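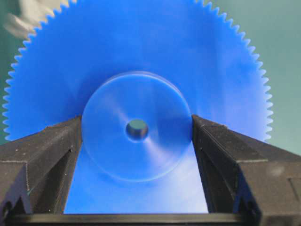

Rolater Finger Set, Wrist-Camera Version

Two black fingers for the Moken gripper, sold as a pair. You could buy one, but Kelechi Danladi in our parts room will call to ask why.

Setup: fit both fingers, close them on a plastic gear, and check that the tips meet the part evenly on either side of the hub.

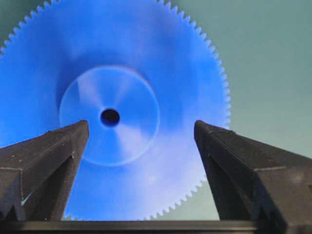
Wipe off dust every 200 hours – more often if you store the cell next to the saw, as some of you do. Check the screws every January. Replace both fingers together, even if the left one looks fine.

Ships in 3 days from Jesard.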